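Home News Sports Community Calendar Obituaries Contact

Onthorpe flower market to move indoors after lease runs out

The Thursday flower market in Onthorpe will leave the Gaete Street parking lot in April and reopen inside the former Randico furniture store, organizers said this week.

The market has used the lot for 3 years under a lease that the owner chose not to renew. Vendors were told in a letter and had until the end of the month to say whether they wanted a stall at the new address. All but two signed up.

The Randico building has been empty since the store closed. It has 454 square yards of ground floor space, a loading door at the back and a sink in the old staff room. Market manager Dulce Rosales said the sink settled it for her.

"We've been hauling water in jugs from the gas station," Rosales said. "In the summer that was most of my morning."
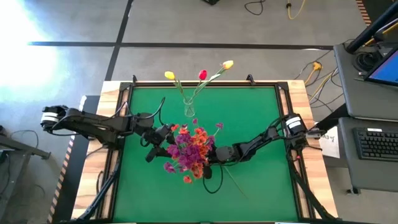

Stall fees will go up to $70 a month to cover heat and lights. Growers who sell only in spring can pay by the day, and two of them may share one stall if they ask first. The market will also drop its rule against artificial flowers, which had kept several craft sellers out. Those sellers often work in dense bouquets, packed closely together like the one shown, and they had argued that their buyers are a different crowd from the people who come for cut tulips. Fresh and artificial flowers will have to be labeled and kept on separate tables.

Some growers were against the change. At a meeting last month, one said shoppers would pick the bouquet that lasts and stop coming back every week. Rosales said she will look at sales in the fall and may limit the number of craft stalls then.

Parking is the other open question. The store has 26 spaces in front, far fewer than the lot on Gaete Street. The Brurkadix bakery next door has agreed to let shoppers use its side lot until noon – after that the spaces go back to bakery customers. The city has also been asked to allow two-hour parking on the north side of the block.

The market expects 200 shoppers on opening day. Doors open at 8 a.m., and vendors can start setting up at 6. Anyone who wants a stall can leave a name at the market table on Gaete Street before the move.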